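Surface Matters: Choosing a Top and a Backdrop for a Small Work Area

Marble-pattern tops have returned to workrooms, mostly as printed panels. The Tenudstead range is sold in 4 finishes and starts at 1,257 per run. Buyers usually compare price and edge profile first. Vein contrast deserves the same attention, as it determines how quickly a dropped screw or a crumb can be found.
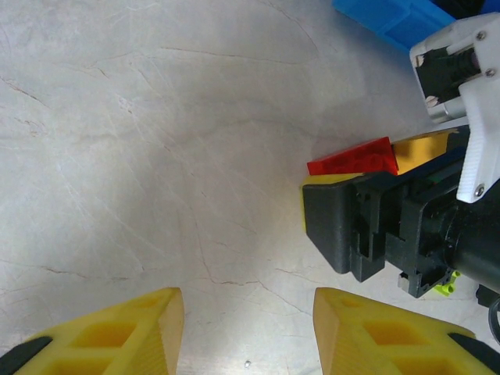 Vein contrast is set at the printing stage and cannot be changed later. Drernitness grades its patterns from 1 to 9, with 9 the strongest. A low grade suits detailed work. On a nearly white top with thin brownish and gray veins, shadows read as soft blue patches and small parts keep their outline. A high grade hides scratches but also hides washers.

Walls are the second decision. Skurno rates its washable papers at 3,000 wipes with a damp cloth, enough for most rooms. Pattern scale should be judged from the working position. 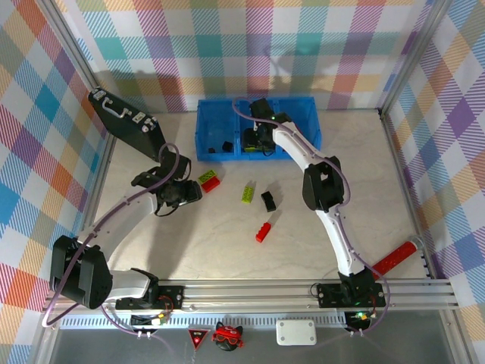 Large patterns are generally specified for large rooms, and Shen's fitting guide repeats the rule. It can be relaxed where the top is plain. Pastel tartan on three walls, with pink, yellow, teal and lavender stripes on white, sits comfortably over a pale beige-gray surface with faint streaks. Storage in solid colors stays legible against it: a blue bin with compartments, a black briefcase with silver latches. Patterned storage should be avoided. Paper goes up before the top is fixed, and the joint is sealed last.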